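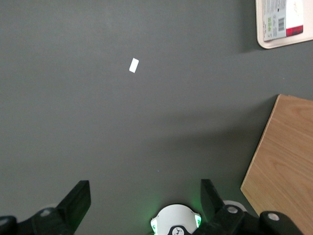 July, Gromanley bench, started 9.40

Carrying on with the small-object problem in Lobo. Where we left it: the wrist view finds the tray nearly every time, finds the board most of the time, and drops the small white card more often than it should. The card is the one we need, as the Pustimcombe task starts with picking it up. The two big things only matter as obstacles and as a place to put it down.

Layout this morning is grey mat, board on the right, cream tray with a boxed item in it in the far right corner, card out in the open well ahead of the fingers. Gripper open wide, arm parked at the look pose. I left everything alone while I worked on the segmentation so that any change in the output had to come from the code.

First job was the self mask. The fingers and the white housing take up the bottom of the view and they don't move in it except when the fingers open and close, so we mask them with a stored outline. The stored outline was made with the gripper half closed. With it fully open the finger tips stick out past the mask and the segmenter returns each tip as an object. They come back dark on dark with a bright bevel, and the size filter lets them through. That explains the two ghost objects in the log from last session, which I had put down to marks on the mat.

Changed the mask so it is looked up by finger opening. Flurnier publishes the opening with the joint state so it was only a matter of subscribing and interpolating between stored outlines. I made outlines for closed, half and full and it interpolates the polygon points between them. Not elegant. The linkages swing on an arc and straight-line interpolation cuts the corner a little, so I grow the mask by a few pixels to cover it. Ghosts gone at full open and at half. Haven't checked it at a quarter.

Second job, the green. The housing lights throw a faint green tint on the mat either side. The colour model for the mat is learned from a strip at the bottom of the view, just above the housing, which is the worst place for it. The model ends up thinking the mat is slightly green and slightly more varied than it is, the threshold widens to suit, and then anything small has to work harder to stand out. Moved the strip up to the left-hand side, where there is only mat in this layout. Spread of the mat model came down a lot. I should have plotted this weeks ago.

That does mean the strip is a fixed place again and someone will put an object on it. Proper fix is to sample from all over and throw out the outliers. Wrote that down in the to-do at the end, didn't do it today.

10.50

Looked at why the card is dropped. With the mask and the mat model sorted, the raw segmentation has it cleanly, white on dark grey, sharp edges. So the loss is further on. Went through the stages one at a time with the dump flag on.

Raw regions: card present.
After hole fill: present.
After minimum area: present, but not by much.
After depth check: gone.

The depth check wants a region to stand off the mat by more than the noise floor. A flat card doesn't. The check went in to get rid of shadows, and it does get rid of shadows, but it treats anything thin in the same way. The board passes because it has thickness. The tray passes because of the rim and the package.

Tried lowering the floor. At half its present value the card comes and goes from one run to the next and the tray's shadow starts to come through as an object as well. No good. There isn't a value that separates them, at least not at this height.

Tried splitting the rule instead. If a region is darker than the mat model it must pass the depth check. If it is brighter it is let off, on the grounds that shadows don't get brighter than the surface they fall on. Card now survives every run I gave it, tray shadow still rejected. Weakness is obvious: a thin black card would go the same way as before. We have no thin black cards in the Pustimcombe set. I've put a comment above the rule saying so, and a warning in the log whenever a dark region is rejected on depth alone, so that if it bites us it will at least leave a trace.

Glare is the other way it could fail. The light over the bench is soft and the mat is matte, so I get none here. Under the lamps at Pustimcombe I would expect some. Needs trying there before anyone relies on it.

There is also a tiny bright speck on the mat near the gripper, which the new rule would happily let through on brightness. The minimum area filter catches it, by a wide margin. Leaving the speck where it is, it makes a handy test.

12.15

Orientation. Once the card was getting through I looked at the pose it was given. Position good. Angle was right on most runs and a quarter turn out on the rest, so the planner would sometimes come at it across the short side and sometimes across the long one. Either can work on a small card but the wide approach leaves less clearance, and the flipping makes the runs hard to compare.

Traced it to the rectangle fit. It returns an angle and two side lengths and makes no promise about which side comes first. Our code assumed the first was the long one. Now it sorts them and adds the quarter turn when needed. Then wrapped the result so the gripper never turns further than it has to. Four lines. Added a unit test with rectangles at a spread of angles, including the ones near the wrap, which failed first time and showed me I had the sign wrong.

The card lies with its long side running up to the right, and the reported angle now agrees with that and stays put from run to run.

Afternoon

Planner. Asked for a grasp on the card with the board and tray as obstacles, plan only, motion disabled. It returned nothing and gave "no collision-free approach", which is silly with so much clear mat round it.

Drew the obstacle boxes over the view. The board box was enormous. The board lies at an angle and runs out of view on the right and at the bottom, and we were giving it an axis-aligned box, which swallowed a big triangle of empty mat on the left of it. Then the out-of-view rule had grown it again: anything touching the border of the view is extended outwards by a fixed margin, as we don't know how far it goes. The rule extended it on all sides, including the side we could see perfectly well.

Two changes.

Obstacles now use the oriented rectangle, same fit as the card. For the board this follows the visible straight edge closely.

The growth margin applies only past the border the region touches. The visible sides keep just the normal safety padding.

There was a complication with the board. Its lower part is behind the gripper in this view, so the visible region has a bite out of it where the self mask is. The fit came out skewed by a few degrees because of the bite. Filling the masked area in between visible board pixels helped but overfilled into places that may well be mat. For now I fit the line to the upper-left edge alone, where there is a good long run of it in clear view, and take the rest of the rectangle from that. Works for this board. I don't trust it as a general method, and the better answer is a second look from another pose so that the hidden part comes into view.

With that in, plan found first time. 108 ms for the plan, against the budget we agreed for Lobo, so no worries there. Replanned several times from the same look and it settled on the same approach.

Tray: the package inside is split off as its own region, then split again, with the red band and the barcode both coming back as separate pieces. Harmless while the tray is only an obstacle, as they all sit inside the tray's rectangle. Harmful the moment anyone asks Lobo for the package. Added a containment step that marks regions lying wholly inside another as children, and the planner ignores children when building obstacles. It doesn't merge the pieces into one package. The tray runs out of view at the corner too, so the containment test has to use the grown rectangle and not the visible one. Got that wrong to begin with and had a piece of package left over as a floating obstacle.

Didn't attempt the barcode. Print on the box is too small to make out from the look pose in any case, and reading it isn't part of this task.

15.30

Motion not enabled today. The dry-run output looks right to me but I want the self mask checked through the full range of finger travel before it is used on a live approach, as a wrong mask close to the card could hide it at the moment we most need it. On the approach the card will end up between the fingers, next to the green lights, and that is just where I said the colour model was poor. The mat model is frozen at the look pose, so the tint will count as "brighter and not mat" when we get near. Could produce a false region either side of the housing. Easy to test by jogging down slowly with the dump flag on.

Config saved under the Lobo branch, mask outlines committed with it. The old outline file is still there under its old name, please don't load it by accident.

To do

Self mask at quarter and three-quarter opening, and with the fingers moving.
Mat model from samples all over with outliers thrown out, drop the fixed strip.
Slow jog down to the card with dumps on, look for green false regions.
Second look pose for the board. Ask whether the Flurnier side can give us a named pose for it so it isn't hard-coded in ours.
Merge child regions for the package. Low priority until there is a task that picks it.
Try the bright/dark rule under the Pustimcombe lamps.
Log warning text says "regoin". Fix when next in that file.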